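Parallel gripper for long flat boards: Stillska or Flarnitik?

benchrat
Posted 24th November
We're choosing between two parallel grippers for a job where a person and the arm handle long boards together. The person steadies the board by hand and the gripper takes the end. So far I've run the Stillska through 100 grasps, and 13 of those I marked as bad because the board twisted after the fingers closed. Wrist camera view with the pads closed:

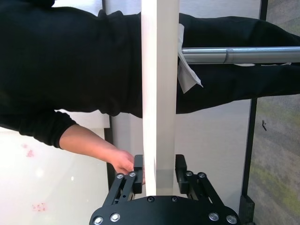

White board held upright between the finger pads, hand at the left pad.

Has anyone used the Flarnitik on something this long?

moss_lever
I had both. The Flarnitik has more force but it's slower to close. For twist I'd change the pads before I changed the gripper. Short pads on a long board will always let it rotate.

benchrat
Longer pads are on order. My other problem is the approach. I open the fingers wide so there is a gap on both sides of the board, and the person lines up the end by hand before I send the close command. 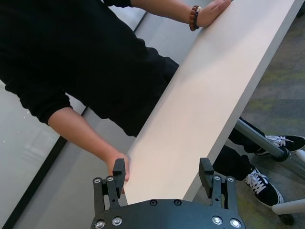 If the end isn't centered, one finger touches first and pushes the board over. I lose around 2 seconds per grasp getting it straight again.

tk_offset
Disagree with moss_lever. Pads won't fix that, and more force makes the push worse. Use the wrist camera to center before closing. We do it on a Cendidine controller and it works fine.

moss_lever
Centering fixes the push. It doesn't fix twist after the close. Those are separate faults.

benchrat
Fair point, I was logging them together. I'll split the log and rerun with the new pads, then try centering.

tk_offset
Post the numbers when you have them.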